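Search this site Search
Reading time: 2 min

Gripper Evaluation Operator, fixed term -- Vasesar, Hincombe site

Vasesar is comparing two parallel grippers for small-part handling: the Braltar and the older Briggs. Both run on the same arm, with the same wrist camera and the same controller settings. We need one operator to run the trials and keep the records.

The work

You will guide the arm by hand controller through pick-and-place tasks using a children's toy tool set. Each gripper gets 800 attempts, in blocks of 100. Between blocks you reset the table, check finger alignment and log every failed grasp by type: slip, missed approach, collision, dropped in transfer. Logs are reviewed at the end of each shift, and blocks with missing entries are repeated.

Requirements

Steady hands and normal or corrected color vision. Basic spreadsheet skills. You must be able to sit at a bench for two hours with one break. Experience with a robot arm is useful -- we train on the controller either way. You should be able to change a set of fingers with a hex key and a written procedure.

Terms

30 hours a week, starting in April. Pay is 2,095 per month before tax. Shifts begin at 8:30 a.m. The post ends when both grippers have completed their blocks and the final log has been checked.

Test parts

Threaded plastic screws, ridged nuts, gears, a wrench and wooden strips with round holes, together with a wooden toolbox that holds some of the smaller pieces. Picks are made from the tabletop and from inside the box, where the walls limit the approach angle.

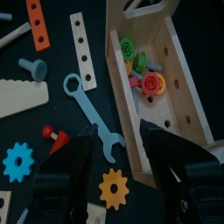
How to apply

Send a one-page resume and a short note on any bench or lab work to the Hincombe office. Selected applicants will do a practice block on the Briggs gripper.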